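Zastley House Residents' Group
Minutes of the meeting held in the common room, 21st January

Present: 17 residents, and one dog until item 2.

1. Last minutes
Agreed, after "the biscuits were adequate" was changed to "the biscuits were provided".

2. Heating
Jullden have looked at the radiator by the door and say it is working. The meeting kept its coats on. Secretary to write to Jullden again, more firmly.

3. Kitty
Stands at £83. The Osel quote for cleaning the curtains would take all of it and then some. Left until June, by which time it will be light in the evenings and everyone will notice the curtains more.

4. Cushions and trays
A long item. There are too many cushions and they are all beige or cream, so no one can agree which are the good ones. The cable-knit one is to stay. A proposal to put the rest in the cupboard fell when it was pointed out that the cupboard is full of cushions.

The oval trays (mint green, light blue, pink) are for serving and should go back to the kitchen after use. The pink one is not to live on the wicker basket. The marble-patterned table is to be kept clear for Cui night, including of small green balls.
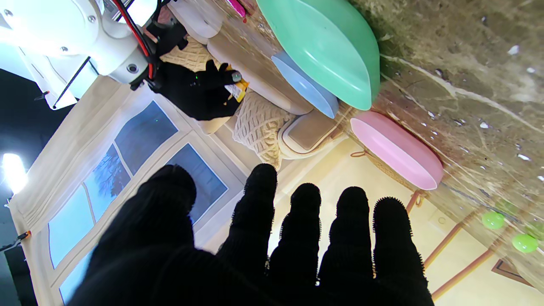

5. Cui night
Starts at 19:30. Bring your own cup. The rules will be read out in full this time, following the dispute.

6. Any other business
A request for a second kettle was heard with sympathy and refused.

Next meeting when the radiator is mended, or in a month.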